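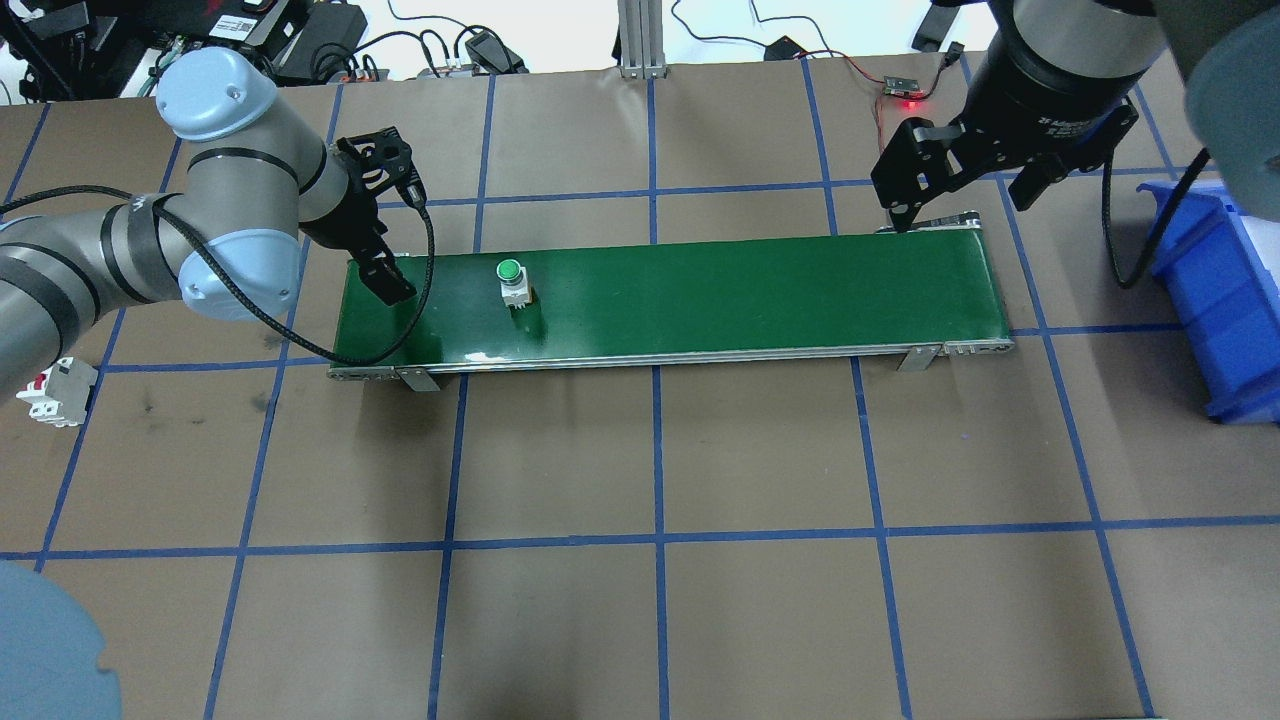 What do you do with a single push button when the rest of the batch has gone out?

Put it in the odd tray with a slip saying which batch it came from, and leave it there until the next order for the same button. Do not put it in your pocket. Pockets are where the last three went.

Small Parts, Long Bench: the sorting room at Clorna

April 15, 2022

Most of our gallery pages show finished control panels, photographed from their good side with the door open and the wiring combed. People like those. This page is about the other end of the building, where buttons, breakers and other things smaller than a jam jar get looked at before they are allowed anywhere near a panel. 

The belt
The short green conveyor in the middle of the bench, with its silver side rail, replaced a length of shelf liner and a great deal of sliding things along by hand. Jomar Lumanlan chose the spot and has defended it against all suggestions, including two good ones.

The button
Green cap, white and gray body, standing up on the belt like the only guest who read the invitation properly. Green caps are the polite ones. They usually mean start, and they get pressed by everybody who walks past, wired or not. We have stopped asking people to leave them alone.

The blue tape
The brown worktop is laid out in big squares with blue tape. Declan Ó Ceallaigh put down the first version in March with a yardstick and a good deal of confidence, and the second version with a proper square. A part that has a square of its own is much harder to lose. It also gives us something to say besides "over there," which had been the official location of most of our stock.

The breaker
There is a white circuit breaker over at the far left, partly in view, with a bit of red on it. Breakers and buttons travel in the same orders and have nothing else in common. A button is happy on its end. A breaker would like to lie down, and will do so whether you planned it or not.

The bin
Blue plastic, right-hand side of the bench. Every sorting system ever devised has a bin at the end of it, and ours came from Stirkard in a stack that would not come apart until two of us sat on the floor and pulled. We still buy from them — the bins are good, and we have learned to order them one at a time.

The back of the bench
Black boxes, cables, a power adapter on the white floor. Cable tidying is on the list. The list is in a drawer at the Tolentino office, so progress has been steady but distant.

The order that started all this was job 1787, for the pump house at Trarkuvmont: 156 push buttons in mixed colors, delivered to us in one carton with no dividers. Jomar opened it from the wrong end. Anyone who was in the room that afternoon now has firm opinions about dividers, and will share them if you bring coffee.

More pictures will go up once the shelves are labeled. If you would like to see the room for yourself, ring the front desk and ask for Declan — he gives the tour, and he will want you to notice how straight the tape is.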